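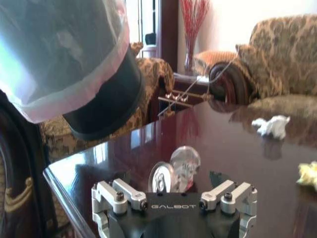 What is a high-gloss finish on a wooden table?

A clear or tinted coating, leveled and polished until the surface reflects nearby objects with visible outlines.

High-gloss table finish

A high-gloss table finish is a hard film applied over wood and brought to a mirror-like polish. It is most often seen on dark reddish-brown dining and living room tables, where the depth of the color and the reflectivity of the film reinforce each other. The term covers several coatings, including lacquer, polyester, polyurethane and French polish (shellac applied with a pad). It describes the optical result and does not identify the material.

Structure

The finish is built in layers. Stain or dye is applied to the bare wood, followed by a sealer and then the clear coats. Open-pored woods are usually filled first, as unfilled pores leave small pits that scatter light. After curing, the film is sanded with progressively finer abrasives and buffed with a polishing compound. Edges receive particular care. A beveled edge has two arrises at which the film is easily cut through during sanding, and wear on an older table commonly begins there.

Reflection

A glossy top shows the lower parts of whatever stands on it and the sides of nearby furniture. Pale objects reflect most distinctly against a dark ground. Upholstery and other textured surfaces appear as soft patches. On a red-brown top the reflections take on a reddish cast, and clear plastic standing on the table can pick up a faint pink tint from the wood behind it. The same property makes dust, fingerprints and fine scratches easy to see, especially in low side light.

Common damage

White rings and hazy patches form when moisture or heat affects the film. Shellac and nitrocellulose lacquer are the most susceptible; cured polyester is highly resistant. Swirl marks are shallow circular scratches left by dry wiping. Paper products vary in abrasiveness, and dry tissue used repeatedly on one area can dull it. Colored paper or cloth left damp on the surface may transfer dye.

Care

Loose items are lifted clear before cleaning, as dragging a vase or cup can leave a line in the film. Dust is removed with a soft, slightly damp cloth and the surface is dried at once with a second cloth. Silicone sprays increase shine for a short time but interfere with later refinishing. Felt pads are placed under vases and other heavy objects. Vessels that may sweat or leak require a waterproof coaster.

Restoration

In workshop notes on domestic tables, the restorer Margaux Pons separates repairs into 2 classes: those confined to the film and those reaching the wood. Film repairs are made by local buffing. Repairs to the wood require stripping or a colored fill. Pons used the Pichon table, a red-brown dining table with a beveled top, as her reference piece. It was left to cure for 18 days between final coat and polishing, in a workshop held at 20 °C.

See also

French polish
Lacquer
Table linen
Wood stain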